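When Rimantas Liepiņa started at the Petrenko paint works in Clilov, the colour card had one grey on it. It was called Battleship and people bought it for garage floors. The card he hands out now has 39 greys, and they outsell every other colour the firm makes, white included.

He doesn't put this down to fashion. Fashion, he says, would have moved on by now. The first customers to ask for more greys were shopfitters, who wanted something behind the goods that didn't show scuffs and didn't fight with the packaging. After them came landlords. Ordinary households followed a few years later, usually bringing in a scrap of something to be matched: a roof slate, a school jumper, once a pebble wrapped in a sock.

Matching is still done partly by eye. The works has a machine that reads a sample and prints a recipe, but Liepiņa takes the wet mix to the north window and looks at it there before he signs it off. Most greys have very little black in them. The slate shades are built from a white base with blue and a small amount of burnt umber, and it is the umber that goes wrong. Too much and the wall looks brown by lamplight. Too little and the customer rings up to complain that the hall has gone blue.
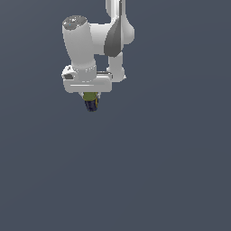 *White against slate grey: a robotic arm in a computer rendering.*

That second complaint is the common one. A small painted card is seen with white paper round it, and the eye takes the paper as its guide. Put the same paint on four walls and there is nothing left to judge it against except the carpet and the sky. A north-facing room will pull out any blue there is. Liepiņa's advice is to paint a large sheet of lining paper and move it about the room for a week -- mornings and evenings both -- before buying more than a tester.

White woodwork changes things again. Skirting boards and door frames in a bright white make a mid grey look darker and cleaner than it is, and plenty of people like that. Others find it hard. For them the firm sells an off-white called Resness, named after the village where the chalk used to come from, with a drop of the wall colour stirred in.
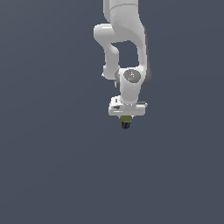
*A rendered arm in white, with blue-grey behind it.*

Not everyone in Clilov is pleased. The terraces on the harbour side were once painted in ochre, pink and a strong bottle green, and a good number have gone grey since. Gitus, the local history society, has been scraping back old layers under window sills and keeping a record of what it finds. It has 528 samples so far, filed in shallow drawers above the library. The oldest are limewash. The brightest is a yellow from a former bakery, and it was under 19 coats.

Petrenko has agreed to mix six of the harbour colours for sale from November. Liepiņa expects the green to do well on front doors and isn't sure about the pink. He has lived in the same house on the hill for most of his working life. The sitting room is yellow -- his wife chose it -- and he has never been asked to change it.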